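Sim speed limits – what's your rule?

Wedex
We cap the arm at 77 mm/s in simulation, same as on the real bench. Overkill?

turnura_77
Not overkill, I'd keep it. People get sloppy if the sim lets them off.

Allwood
Disagree! I run mine flat out, almost 1,000 goes overnight, and only slow down for the last 2 checks. Reset the wands first though – always.

Wedex
Fair, but then your logs don't match the bench. My wire loop setup:

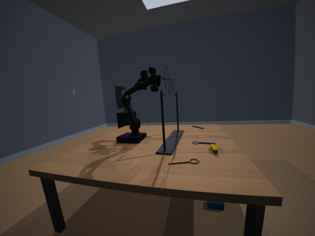 Orange wand in the gripper, spares on the table

Allwood
Nice. I'd still clear the spares out of reach before a run.

turnura_77
Same, it's in our checklist.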